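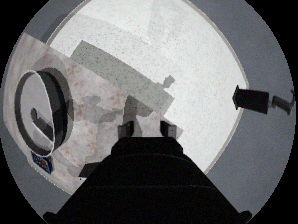
I finally sorted out my grandmother's recipes. Loukia Athanasiadis wrote them on whatever was near her, mostly bank envelopes and the backs of calendars, and kept them in a drawer in August heat for decades. There were 234 of them. I typed up 211 and left the rest, which were duplicates or shopping lists.

My cousin Styliani helped with the handwriting. We argued over one word in the lentil soup for most of an evening. She says bay, I say dill. It went in as bay.

Very few give an oven temperature. Most say "hot" and one says "like for bread." I baked the walnut cake three times and settled on 350 for about 40 minutes.

Seventeen recipes are for quince. I don't know where she got all the quince.

Printed copies go out to the family next week. If you want one and haven't told me, send me your address.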